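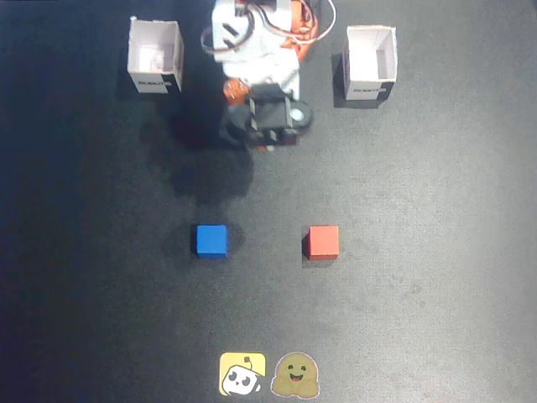
*Orange servos on a white arm, with small screw heads showing.*

# Put the Part Number on the Part

Most arguments about repair concern access: whether a housing can be opened, and with what tool. Access matters, but it is the easier half of the problem. A washing machine held together with ordinary screws is still scrap if the owner can't identify the failed component inside it.

The usual practice is to print identifying information on the packaging, in a leaflet, or on a web page. All three have a shorter service life than the machine. The package is discarded in the first week. The leaflet goes into a drawer and is separated from the appliance at the first change of address. The web page lasts as long as the maker keeps paying for it. Borach dishwashers are built to run for 30 years, and the parts list for the older models was taken down when the company moved to a new site.

I worked for a time on spare parts cataloging at Wadeck with Akosua Gbeho. Our catalog held 500 door seals. Many were dimensionally identical and differed only in the number assigned by the supplier. A customer with a torn seal in hand had no means of matching it to any of them, so the phone staff asked for the model year and guessed. Returns were high. Gbeho proposed molding the number into the rubber. The tooling change was small and the supplier agreed to it, but purchasing turned it down twice on the grounds that no regulation required it. 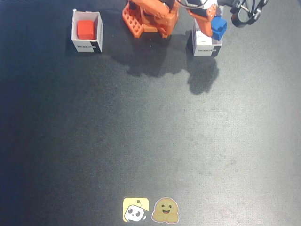 *Red cube in a small open white cardboard box.*

I think a regulation should require it. The text could be short. Any component sold as a separate spare should carry a permanent mark on its own body, legible without magnification, giving the maker and the part number. Where the body is too small, the mark goes on the nearest part that it mounts to.

Boris Vukadinović has argued in the Lineck newsletter that a printed code linking to a database would do the same job at lower cost. It would, while the database is up. A heat pump installed this year may well be in use in 2065, and I wouldn't want its service record to depend on a web address. A code can be added next to the number as a convenience.

The cost objection is weaker than it sounds. Patwary already marks its pump impellers for internal quality control, in a format that only its own plant can read. Changing the characters in an existing mold insert is a routine job - the insert wears and gets replaced anyway. For stamped metal the figure is lower still. Wiring looms are harder, and I would allow a longer transition period for those.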